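Call for Participants: The Friday Mending Table at Tiltier House

Do you have a drawer full of sweaters you can't wear and can't bear to throw out? So do I, and so does nearly everyone I've ever talked to about it, and that's how this little project got started. We're looking for 16 people to join us this spring for a season of mending, talking, and writing down the stories that come with old clothes.

My name is Rocío Zapata, and I run the textile room at Tiltier House with Hanne Briem, who taught me to darn a sock when I was already well into my forties (so please don't tell me it's too late for you to learn!). We'll meet every Friday evening at 6:30, beginning in April, in the big room upstairs. There's an elevator, there's good light, and there's always a pot of tea going.

You don't need any experience at all. If you can thread a needle, wonderful, and if you can't, we have needle threaders. Bring one or two knitted things that need care, whether it's a moth hole, a worn elbow, or a hem that has come undone. Yarn, needles, and darning mushrooms are all provided, and you're welcome to take home whatever you've been working with. 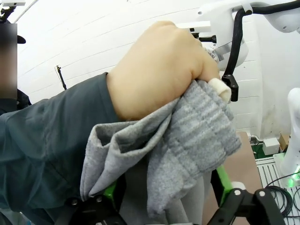 A handful of soft gray knit.

Along with the mending, we'll ask each person to sit down once with Wenceslao Bravo for a recorded conversation about one piece of clothing: where it came from, who wore it, why you've kept it. These talks usually run half an hour, though some of us do go on. With your permission, a short written version will go into a booklet that we plan to print in the fall, and you can use your first name only if you prefer.

Taking part is free. You should be 17 or older and able to come to most of the sessions, though we know that life gets in the way.

To sign up, stop by the front desk at Tiltier House and leave a note for Hanne with your name, a phone number, and 3 or 4 sentences about the piece you'd like to bring. Spanish or English is fine, and spelling doesn't matter one bit. We'll call everyone back before the first session.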